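Sweets in tins, and a table that hides the crumbs

Print this post
E-mail this to a friend

15th December

I promised to write again about the sweets table, because after the September fair in Kiltville several people asked me how I prepare it. In that month I put everything in paper bags. It was a mistake. The bags fell over, the children could not see what was inside, and I went home with 62 bags that I had to open again one by one.

This winter I use tins. My sister-in-law found them in a household shop in Plistov, 12 of them for a small price, and I like them very much. They are gold inside, so even a cheap lollipop looks a little festive – my mother would say like in a good confectioner's window.

My rule is one kind of sweet for one tin. I tried mixing, and it was pretty for five minutes. Then everybody searches for their favourite with the fingers and the small ones go to the bottom. Small sweets without a wrapper need a scoop. For the lollipops I do not make any order. I let them lie as they fall, the sticks go in all directions, and it is easy to take one.

The second thing is the surface. Before, I had a white cloth, and each grain of sugar and each sticky finger was visible on it. Now I prefer something dark with a marble pattern. Bright colours look stronger on it, and you can wipe it with a damp cloth and it is finished.
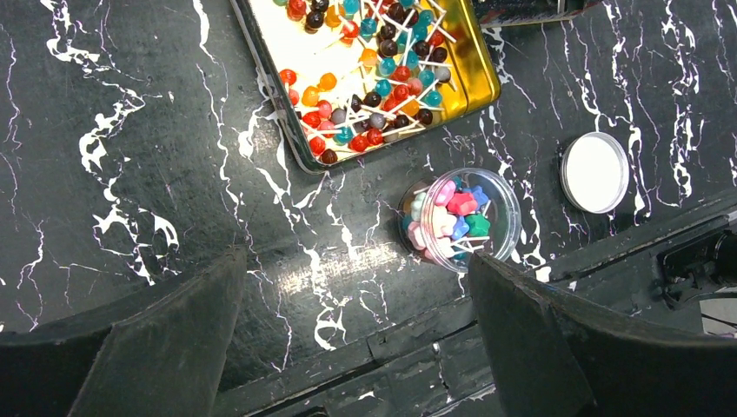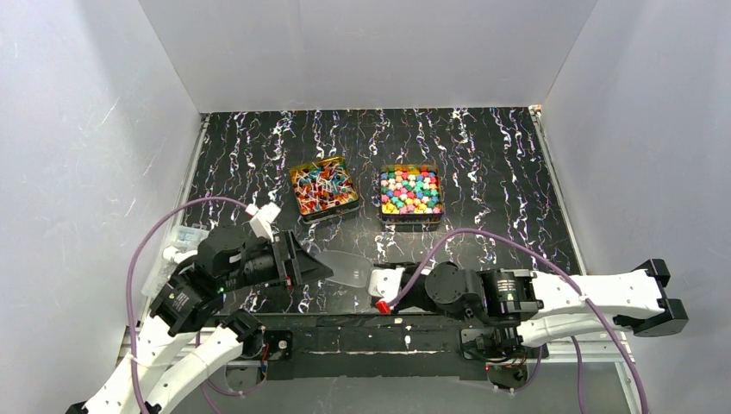
Lollipops on their thin sticks, gold edges, black marble pattern.

What I still have to buy

For the evening in Brirkville I expect more children than last time, so I made my list already:

– lollipops, 324 pieces (they are sold in big boxes, I cannot buy fewer)
– one more scoop, the old one has a crack
– napkins, the thick ones
– lids, if the shop in Laryea has them in this size

The lids are my biggest worry. The tins came without any, and I have to carry them 27 kilometres in the car. Last week I tried with kitchen film and a rubber band, and it held quite well until the roundabout.

Print this post
E-mail this to a friend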